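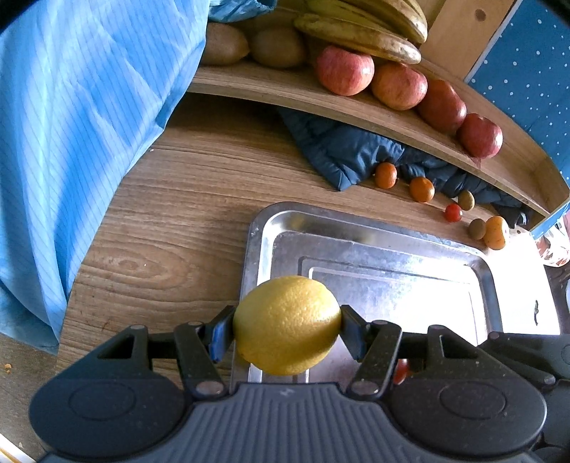 How many demos do you need before a policy trained only on hand-held gripper data can sort mixed fruit?

Depends mostly on how much the fruit moves between demos. With a fixed layout 200 got us a decent policy. With the layout shuffled every time we were nearer 2000 before it stopped grabbing at thin air.

Filed under: Manipulation > Imitation learning > Data & demos

trornmont_lab
To add to the above as people have been asking by PM. Task is fruit off the table, into a metal tray. Policy sees the wrist view only, no overhead. 35 test runs per checkpoint, start positions drawn fresh each time. Small round stuff is still worst. Lemons are easy — long, bit of grip on the peel, forgiving if you come in crooked.

niken
2000 sounds like a lot for pick and place?? We got there on far fewer with the Drelanex set. Were your demos all one person

trornmont_lab
Two people. And the Drelanex set is one object on a bare table, so not really the same thing. Ours has apples and bananas on a shelf right behind that must NOT be picked. Half the early failures were it going for the shelf.

carroll_bench
Agree with niken tbh. I'd bet it's variety not count. Take your 2000, keep the 200 that are most different from each other, retrain. If it drops a lot I'll shut up.

trornmont_lab
Did something like that in March. Picked the subset by start position only, 11 of 35 runs good. So it dropped, a lot. But start position is a crude way to choose, I'll give you that.

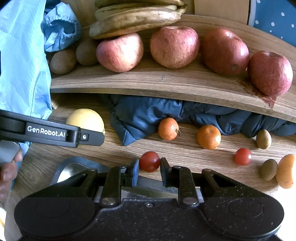 What I'd like to try next is choosing by approach angle as well. People come at a tomato from above and at a lemon from the side, and if the subset is all side approaches then of course the tomatoes go wrong. Haven't had time, the machine is busy til Sunday.

niken
ok that's more convincing. still think 35 runs is thin. 11 could easily be 15 on another day

trornmont_lab
Could be. Wouldn't be close to the full set though.

carroll_bench
Not shutting up yet, start position on its own isn't what I meant by different! Use the image features, cluster, take one from each cluster. Takes an evening.

wristcam_only
Did you try cropping the shelf out of the veiw? We masked the top third and most of the wrong grabs went away, same demos. Cheaper than collecting more.

trornmont_lab
Not tried. Bit wary — once the wrist tilts the shelf isn't in the top third any more and you start masking the fruit you want. How did yours cope with that?

wristcam_only
Badly when it tilted. Ours mostly comes straight down so it didnt matter much.

carroll_bench
Post the list of which 200 you kept and I'll run the clustering against it this week.

trornmont_lab
Will do, need to tidy the filenames first.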